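Trallance plates and bowls

Pale teal-blue / Yellow

I started selling the Trallance range in October, mostly because I'd been eating my own dinners off it for months and couldn't find a reason to stop. It's plain, cheerful tableware for everyday food: one plate, one bowl, and colours that get on with each other in any mix you like (I've yet to make an ugly table out of them, and I have tried).

What you get

Plate, pale teal-blue
Bowl, yellow
Sold singly or as the Lencho set: 2 bowls and 1 plate
Dishwasher: yes, top rack please
Microwave: no, sorry
Set code: 228

How I use mine

The bowl is the one people write to me about. It's deep enough for soup and open enough that you can get a spoon round the inside without chasing your food up the wall. My favourite job for it, though, is saucy, messy, assembly-line cooking -- wraps, stuffed pancakes, anything where you want the sauce in one dish and the food in another. Set a plate and two bowls out in a row along the front of the table and you've got a little production line going. Red sauce looks fantastic against the yellow, too. It does get on the table, of course, so keep a cloth handy!

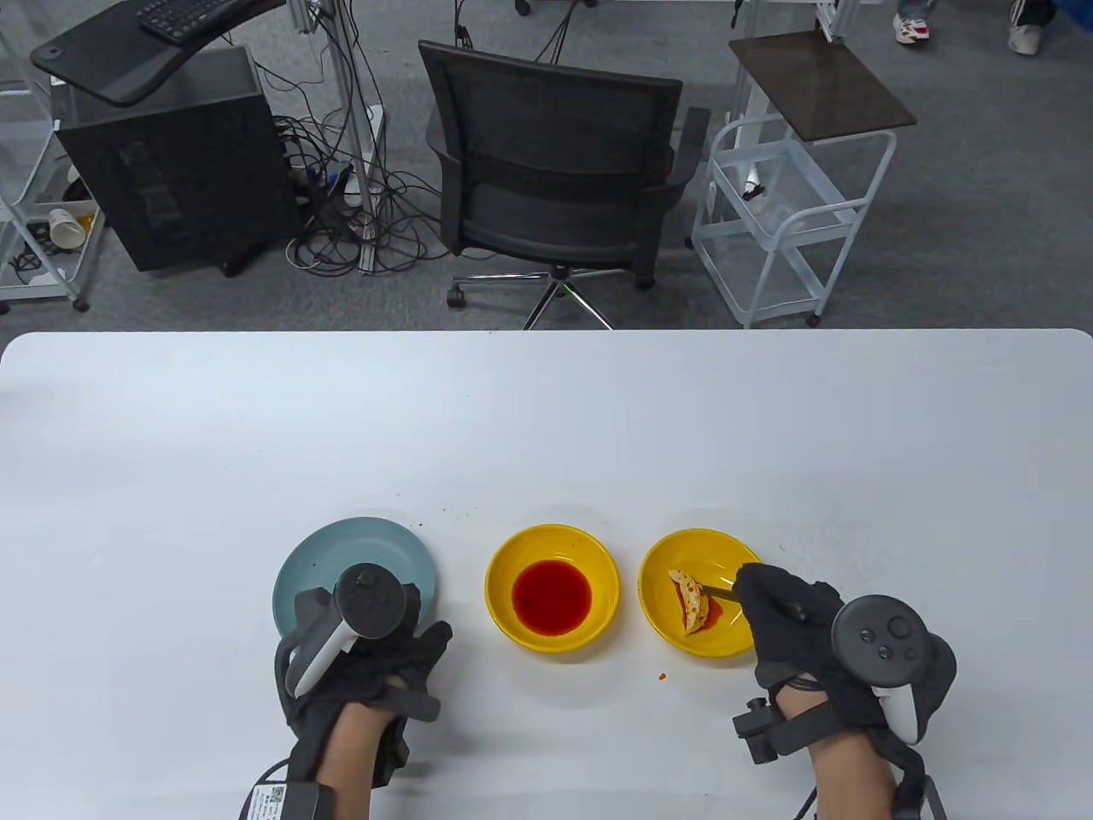 Looking after them

Rinse tomatoey things off fairly soon after eating. Warm water and a soft sponge will do it. If you've left a bowl overnight (I do, more than I should), fill it with warm water and a spoonful of bicarb and come back after your breakfast. Please don't use wire scourers, they dull the finish and there's no getting it back. The bowls stack, but put a bit of kitchen paper between them if they're going away for a while.

Which one should I buy?

If you live alone and like pasta, one bowl. For two of you I'd go straight to the Lencho set and add a plate. Aleksandra Śliwiński, who packs the orders with me, swears by the plate for toast and has never bought a bowl, so there's really no accounting for it.

Ordering and delivery

Orders go out from Darnen in a Volleo card box with paper padding. Delivery is free over £40. A single bowl or plate is £18, and you can mix the colours across an order. If anything arrives chipped, send a photo to Bernadette Cronin through the contact form and she'll get a new one off to you -- keep the box until you've checked everything, it makes life easier.

Back in stock: 2021-03-15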